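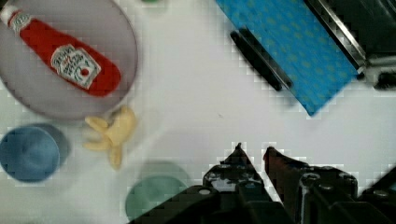 Why I stopped believing in the small bottle

By Keir Haldane

I have used face creams for many years and I have spent on them more money than I like to say to my wife. In April I bought a night serum from Flament, a brand which many people recommend for dry skin. It came in a heavy glass bottle with a gold pump, inside a box, inside one more box. The bottle held 30 ml. After five weeks it was finished, and my skin was in the same condition as before, maybe a little softer on the forehead.

I do not want to say that the serum is bad. My complaint is about the way we are taught to buy such things. The leaflet named eleven plant extracts, but the percentage was given for none of them. When I wrote to the shop, I received a friendly answer that the formula is a secret of the house. I can understand that a recipe has to be protected. But a customer with sensitive skin must know how strong is the acid he puts near his eyes, and for this he does not need the recipe, only one number.

After this I tried the opposite way. In Neltton, where I live, there is a pharmacy which sells its own plain cream under the name Kitulia. It is sold in a 100 ml tube, the cap is ugly, and it has no perfume. On the back it is written how much urea and how much glycerin is inside. I used it every evening through the summer. The dry places near my nose became better in the second week, and they stayed better also when I was traveling. The tube costs less than the tax on the serum, if I calculate correctly.

Of course my face is one face only. My sister uses the Bogale line, cleanser and toner and day cream together, and she is very satisfied. She says the smell of it helps her to sleep, and I think this is a fair reason to pay. Pleasure is also something we can buy. I only ask that the shop tells me when I am paying for pleasure and when for treatment, because on the label these two are always mixed. "Renews," "awakens," "gives back the light": what do these verbs promise? My English teacher would put a red line under each of them.

I would like to see a simple rule. Every cream that speaks about an active ingredient should print the amount of it on the front side, in letters as large as the brand name. Small producers will say it is expensive to change the boxes. I answer that they change the boxes every Christmas.

Until we have such a rule, I read the back side first, and I ask for a sample before I pay. Most shops will give it if you ask politely. The girl at the perfume counter gave me three last week, and one of them, a thick cream for hands, I will probably buy.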